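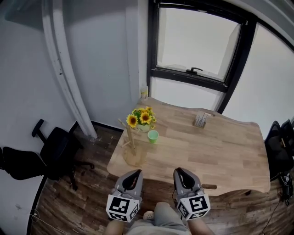 Members of the Asenby Community Workshop have completed the hand-held stage of a shared robotics build, the workshop announced in July. The project, named Latuheru, aims to produce a small two-armed household robot that can be assembled and repaired by people with ordinary tools and a modest budget. Work at this stage is carried out by a person standing at a table, with a gray gripper in each hand. Every gripper has a pair of dark, curved finger pads at the front and two white cubes printed with black square patterns at its base, which allow a camera to work out where the gripper is and which way it is turned. The table is set with everyday things such as a green plastic cup and a pot of artificial sunflowers.

The build is led by Herman Gunawan, a retired fitter and turner who joined the workshop after moving to the district. He is supported by Aroha Quinlan, who is responsible for the software, and by Radek Paulík, who designed the finger pads and the housings behind them. All members of the group give their time in the evenings, usually from 6:30 p.m. until the building closes.

According to Mr. Gunawan, the decision to begin with hand-held grippers was made early. A first design, known within the group as Festetti, called for the arms to be finished before any recording took place. That design was set aside when the shoulder joints proved too weak to hold a full cup at arm's length without sagging.

"We had two arms on the bench and neither of them could be trusted with a drink," Mr. Gunawan said. "The grippers were the part that worked. It made sense to learn what we could from them while the shoulders were being redrawn."

Under the present method, a member carries out a simple household task with the grippers while a camera records the movement. The recordings are then used to train the program that will later direct the arms. Tasks approved for the first round include lifting a cup, moving it to a marked place and setting it upright, as well as shifting a flower pot without tipping it. The group has kept 2537 recordings to date. Recordings in which the patterns on the cubes were hidden from the camera for too long have been removed.

Ms. Quinlan said that the removal of poor recordings had taken more time than the group had allowed for. Early sessions were affected by strong daylight, and members also tended to turn their wrists inward when reaching across the table, which took the patterns out of view. A short guide for new operators has since been written and is kept with the equipment. It asks operators to begin each task with both grippers at the near edge of the table, to move at an even pace, and to stop and start again if an object is dropped.

The finger pads have gone through 14 versions. The first were cut from flat sheet and could hold a block well enough, but slipped on anything round. Mr. Paulík moved to a curved shape after testing several profiles on cups and bottles borrowed from the workshop kitchen. The current pads can be changed with a single screw, and spare sets are made in batches on the workshop's own printer. Drawings for the pads and the cube mounts will be placed in the workshop's public folder once the measurements have been checked by a second member.

The cost of materials for one pair of grippers is now about $200, excluding the camera. The group had hoped for a lower figure and is looking at a cheaper bearing for the sliding part of the mechanism. A sample has been fitted to a test gripper, and no decision will be made until it has been used through a full month of sessions.

Irfan Wattimena, who coordinates bookings at Asenby, said the project had been given use of one room for the remainder of the season. Members of other groups may still book the room during the day, provided that the table is left in its marked position. Moving it requires the camera to be set up again, and on one occasion this cost the group an entire evening.

The workshop has also accepted an offer of help from the Prurkusar Makers' Association, whose members have experience with small gear motors. The association will lend a motor test stand and will review the new shoulder drawings before any metal is cut. Yoga Ngui, speaking for the association, said its members were interested in building a second copy of the robot at their own premises if the review was favourable.

"A design that has been built in one place by the people who drew it is hard to judge," Mr. Ngui said. "We would like to build it from the instructions alone and send back a list of everything we had to ask."

Work on the arms will resume in 3 steps. The shoulder joint will be made and loaded on the test stand, a single arm will then be mounted at the table with one of the existing grippers, and the second arm will follow once the first has completed the cup task under supervision. An emergency stop within reach of the operator is required by workshop rules before any powered arm is switched on, and the wiring for it has already been inspected.

Workshop members who wish to take part as operators are asked to enter their names in the booking register at the front desk. No previous experience with robotics is needed. New operators complete a short introduction with Ms. Quinlan and record their first tasks with another member present. Closed shoes must be worn in the room, as elsewhere in the building.

Questions about the drawings should be directed to Mr. Paulík during evening sessions. Requests to book the room during the day should be made to Mr. Wattimena.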